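Covering a work table with brown paper and a tape grid: does it really hold up?

Posted in Workshop and Craft Tables, September 2018
237 views

Jong-dae Shim

I have a big table that gets used for sorting and placing small stuff. Foam blocks, plastic dishes, that sort of thing. I want squares marked on it so that when I write "put the block two squares over from the dish" the person reading it puts it in the same spot I did.

Everyone I ask says to roll brown paper over the top and lay out the grid in blue painter's tape. I have my doubts. Paper tears. Tape on paper sounds like a one-way trip, you pull it up and half the paper comes with it. And I don't believe anybody's squares stay square by the time they get to the far end of the table.

What I've looked at so far:

The Drovelance printed mat. Nice lines, but it comes in one size and the size is not my table. Also the sample they sent me was shiny, and I get glare off the ceiling lights as it is.

Drawing right on the table with a marker. No. I would like to keep the table.

Laxdal cutting mats pushed together. The lines don't meet at the seams, and the dishes rock when they sit on a seam.

So is paper and tape any good or is this one of those tips that gets passed around by people who did it once for an afternoon? My squares need to be big enough for a small plate. If you've kept one going for more than a week I'd like to hear from you. If you read about it somewhere, please don't.

greenladle

I've done this for my kids' art table and it's great!! Just use wrapping paper if you don't have brown. We do Christmas paper in the winter. For lines you can use washi tape, so many pretty ones out there. Zundham makes a set of 12 and the colors are adorable. I wouldn't worry so much about measuring, just eyeball it and have fun :)

Jong-dae Shim

Thanks, but eyeballing it is the problem I'm trying to get away from. And I'd think Santa faces under the blocks would make it harder to see anything.

greenladle

Well it works for us!

Somkiat Kongkaew

I was in your camp. I thought it was a dumb idea and said so, then had to eat it, mostly. I say mostly, so here are the parts that I still don't buy.

The paper tears if you get the thin stuff. The thin roll they sell for packing dishes is useless for this. I put down a sheet of that first and it had wrinkles by lunch. Get the heavy kind sold for covering floors when you paint. It comes in a roll of 200 feet, which sounds crazy for one table, but you'll recover the table more times than you think and it keeps fine in a closet. I'm told the Disico roll is better than the hardware store one. I bought both and could not tell them apart with my eyes or my hands, so buy the cheap one.

Unroll it the night before and let it lie flat with something heavy on the corners. People skip this and then complain that the middle bubbles. Tape the edges under the table, not on top. If a seam has to happen, put it where a grid line is going to go anyway and the tape hides it.

You're right that the tape doesn't come back up clean. Painter's tape is sold as the kind that peels off nicely and on a painted wall maybe it does. On brown paper it lifts fuzz every time. I quit caring. When the paper is done the tape goes in the trash with it, and I start over. If you're the type who wants to nudge a line after it's down, this will drive you nuts. Get it right with pencil first.

For the squares, do not measure each one off the last one. That's how they wander. Pick one long edge of the table and measure every mark from the same corner, with a tape measure that you don't move. Do the same on the opposite edge. Snap a chalk line or run a string between the marks, pencil it lightly, then tape. I put all the long lines down first and the short ones over them. Decide ahead of time if your square is measured from the middle of the tape or from the inside edge. I didn't, and half my first grid was off by the width of the tape. It looked fine until I tried to work from notes.

Don't pull the tape tight either. It stretches a little, then creeps back and bows the paper up. Lay it, don't stretch it.

As for plate size, make the square match the plate you own and not what somebody's chart says. My round ones take up roughly one square each. They don't always end up inside the lines, they hang over the tape, and I've stopped fussing about it. A plate with a raised rim sits over tape without trouble. Foam cubes will too, but a light one can lean if it lands on something uneven, so don't go building anything precise on a tape crossing.

Color matters more than I expected. Brown is dull, and that's the good part. Yellow shows up on it from across the room. Pale purple shows up well enough. I would skip tan or orange pieces altogether.

How long does it last? The longest I've had one sheet down is 4 weeks, and it was not pretty at the end. It picks up dark smudges. They don't come out, rubbing makes them bigger, and a damp rag makes the paper pucker. If smudges are going to bother you, you'll be changing the paper a lot. I leave them until they get to where I mistake one for something that matters.

I would not put clear film over the top to protect it. I tried that in October last year on somebody's advice and got the same glare you're complaining about from the mat, plus the foam slid around.

So is it any good? It's cheap and it fits any table. I wouldn't call it more than that. If somebody made a dull mat in my size I'd buy it tomorrow and give you the rest of my roll.

Jong-dae Shim

This is what I was after, thank you. Still not thrilled about the fuzz. Inside edge or middle of the tape, which did you settle on? And do you have a picture with the plates and cubes out on it?

Somkiat Kongkaew

Middle. It's harder to mark but then the numbers add up across the whole table. Yellow plate's on the left and the lavender-white one is on the right, both of them over the tape like I said, and the smudges are next to the one on the right. 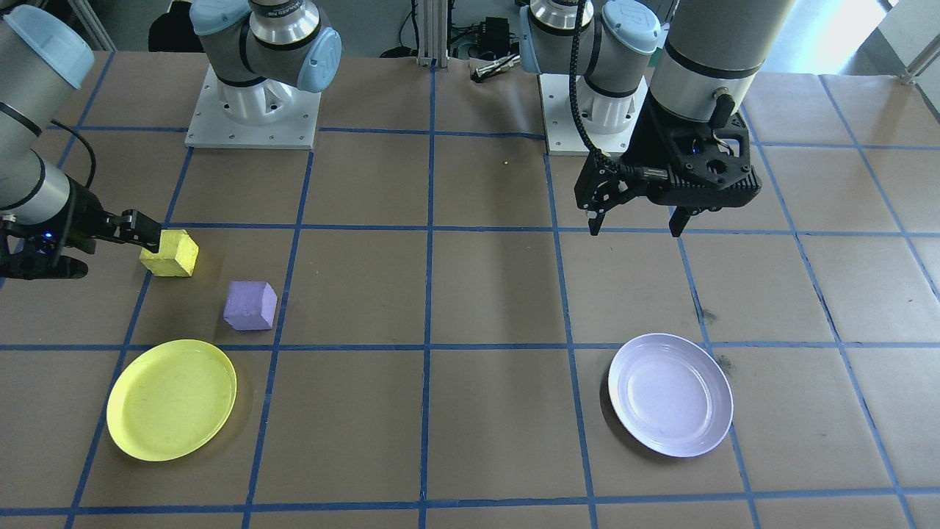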